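Notebook, migration interviews project, Conmont office
October, 7:40 am

Kettle broken again, so this is being written on tap water and resentment.

Finished the second pass on the Skolter transcripts last night. For anyone picking this up after me: these are the long interviews with people who came across as unaccompanied minors and are now adults, mostly working, mostly tired of being asked about it. Total is 200 pages once the consent forms and my own notes to self are stripped out. My notes to self were a larger share than I'd like to put in writing.

Coding is where it gets sticky. The scheme has a box for "reason for leaving" and the box wants one answer. People do not leave for one answer. The woman in transcript K gives her reason as work on the first page, her uncle's debts on the ninth, and a dog on the fourteenth, and I would put real money on the dog. I've coded it as "economic" with a memo attached, because the software accepts memos with the enthusiasm of a parking inspector.

Two transcripts still unresolved:

K, as above.
R, where the interpreter has plainly tidied things up. The speaker goes on for a good half minute and we get "he says it was difficult." Have asked for the audio to be redone by the second interpreter. Do not code R until that's back. I mean it. It was already coded once by somebody in a hurry, and the somebody was me. 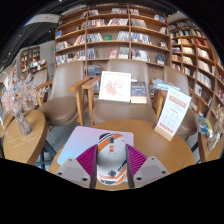
On the family reunification section: we keep writing "reunited" as though it were a finish line. In the Skolter set the reunion tends to be where the harder part of the interview begins. A kid arrives to live with a parent they last saw at four, who now has a new partner, a night shift and firm views on bedtime. One fellow described the first month as boarding with a polite stranger who had his nose. I've flagged that for the report and expect it to be cut for length, as everything good is.

Proposed change to the scheme: split "arrival" into 2 codes, legal and household. The dates don't match and we've been treating them as if they do. In transcript C the hearing came years after he'd stopped calling his mother by her first name, and he regards the second as the bigger event. Ruller's template has no field for this. Ruller's template has a field for fax number.

Things I got wrong this week:

Merged the guardian and sponsor codes on the theory that they were the same thing. They are not. Unmerging took an afternoon.
Told the Siddiqui archive we'd have the anonymised set to them by end of month without asking which month they had in mind.
Left a real town name in transcript F. Caught it before it went anywhere. All place names now get checked by a second reader, including the ones that look harmless, and especially the ones in the footnotes.

To do:

Chase the R audio.
Write up the arrival split, one page, plain language, no arrows.
Recheck every age. Several people give theirs at departure and then at the border, and we've recorded whichever came first.
Lock the filing cabinet. The key is in the mug with no handle.
Kettle.

Later, 4:15 pm. Archive wrote back and they meant November. Started on the ages; A through D are done and B was wrong in both columns.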